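4.2 Remisangebote und Partiedauer

Das Korpus umfasst 2.749 Partien aus den offenen Turnieren der Stollunden-Reihe. In 297 davon wurde vor dem zwanzigsten Zug Remis vereinbart, was die Beteiligten in der Nachbefragung gern mit der »Ausgeglichenheit der Stellung« begründeten. Die Engine teilte diese Einschätzung nicht immer. In 39 Fällen stand eine Seite zum Zeitpunkt des Friedensschlusses glatt auf Gewinn, und in einem davon, gespielt an einem Freitag nach der Mittagspause, hatten beide Spieler die Mehrfigur schlicht übersehen.

Quaye und MacLeod deuten das frühe Remis als rationale Kräfteeinteilung. Für die Spitzenbretter mag das gelten. Im Mittelfeld, wo weder Preisgeld noch Normen locken, bliebe zu klären, wofür die Kräfte eigentlich eingeteilt werden. Akande schlägt das Buffet vor; wir haben diese Variable nicht erhoben.

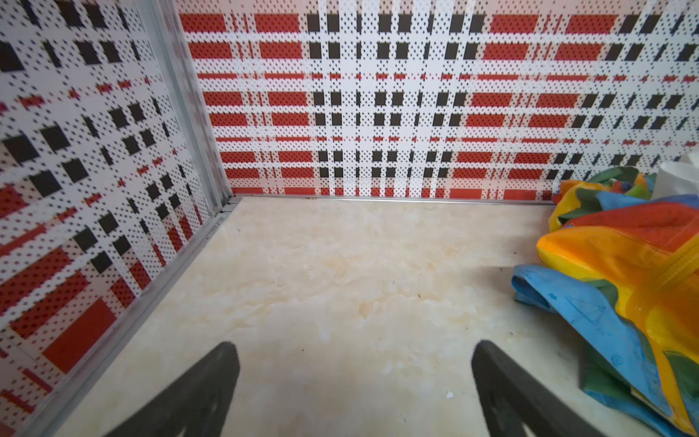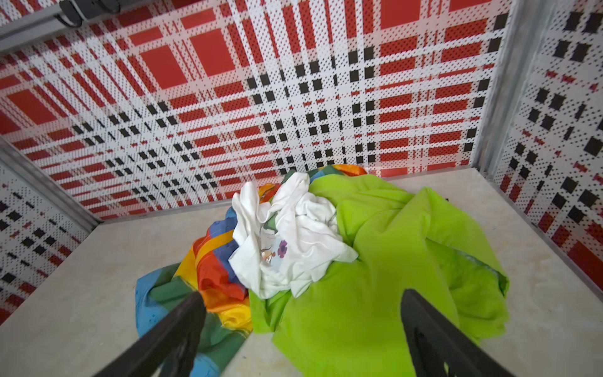
Abb. 3: Heller Boden, zwei Aufnahmen; in beiden mit kariertem Muster an den Wänden.

Deutlicher fällt der Zusammenhang mit der Bedenkzeit aus. Wurde die Partie nach der in Trondville üblichen Regelung gespielt, die Remisangebote vor dem dreißigsten Zug untersagt, so verschwanden die Kurzremisen erwartungsgemäß. An ihre Stelle traten dreifache Stellungswiederholungen von bemerkenswerter Choreografie. Der Springer zieht nach g5, der Springer zieht zurück, und beide Parteien blicken dabei so ernst, als ginge es um die Qualifikation. Als »umkämpft« im Sinne von Garcia und Pinheiro wird man solche Partien kaum führen können, obwohl das dort verwendete Maß (Zugzahl geteilt durch verbrauchte Zeit) genau das nahelegt.

Wir verwenden daher im Folgenden den Asfaw-Index, der wiederholte Stellungen nur einmal zählt. Er hat den Nachteil, dass er Dauerschach im Endspiel ebenso streng behandelt wie Arbeitsverweigerung in der Eröffnung. Für die Turniere in Dulgate, deren Partieformulare ab Zug 30 ohnehin schwer zu entziffern sind, wurde er nicht berechnet.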